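# Washing machine advice I no longer believe (and some I do)

*Aug 4, 2020*

Every few months somebody sends me a list of laundry tricks, and every few months I try two or three of them out of stubbornness. Most do nothing. A couple make things worse. What follows is what survived, along with my grumbles about the rest.

**Vinegar in the softener drawer.** I did this for 28 washes with towels from the same set, half with and half without. I couldn't tell the two piles apart, and neither could anyone I made feel them. It won't ruin a towel, but I wouldn't pour it in every day either, as vinegar is an acid and the door seal is rubber. If your towels are stiff, use less detergent and give them a good shake before hanging.

**Special cleaning tablets.** I bought a box from Mamham, the discount place on the ring road, and ran them as told. The drum smelled of lemons for a day. Then it smelled of drum. An empty wash on the hottest setting, once a month, has done more for me and costs only the electricity. Check your manual first, because some machines have their own drum-clean programme and it may ask you to leave the detergent out.

**The filter.** This one I do believe in. On most front loaders there's a round cover or a little flap low down at the front, and behind it sits everything your pockets have lost. Lots of people have owned a machine for years without opening it.

1. Switch off at the wall and let any hot water cool.
2. Put a shallow tray and an old towel underneath. More water comes out than you expect.
3. If there's a small drain hose, empty that first.
4. Turn the cover slowly and stop when water starts to come. Let it run, tip the tray, carry on.
5. Pull out the fluff and coins, rinse the filter under the tap, wipe the hole and screw it back tight.

Some covers have a slot for a coin or a screwdriver. Go gently, as the plastic chews up easily.

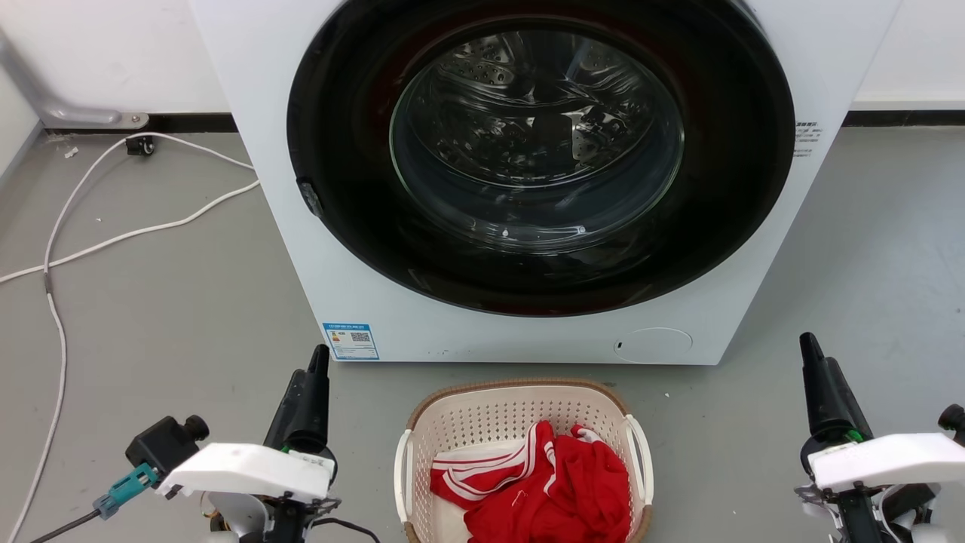
I do mine in May and again before winter. The tip lists say weekly, which I suspect was written by somebody who doesn't own a washing machine.

**Anti-shake feet.** Irnier sells a set of rubber pads that are supposed to stop a machine walking across the floor. On a floor that's already level they made no difference I could hear. On a springy wooden one they helped a bit, though less than ten minutes with a spirit level and a spanner. Adjust the feet, tighten the lock nuts, then push down on each corner in turn. If it rocks, you haven't finished. And if the machine is new and leaping about, look at the back for transport bolts before you spend anything.

**Leaving the door ajar.** Dull, free and it works. Leave the drawer open a crack too. The exception is a house with small children or a cat, where I'd wipe the seal dry and shut the door.

**Keeping cables out of the way.** Run the lead along the wall where nobody will tread on it, and don't trap it under a foot when you push the machine back. I'm not keen on extension leads for washing machines, whatever the packet says.

**Old books.** My Orbridge household manual from 1932 recommends soaking, plain soap and not boiling wool. I've found less nonsense in its 200 pages than in most of what I get sent — although it also suggests paraffin for collars, so keep your wits about you.

Next on my list is the tennis ball in the tumble dryer. I have my doubts.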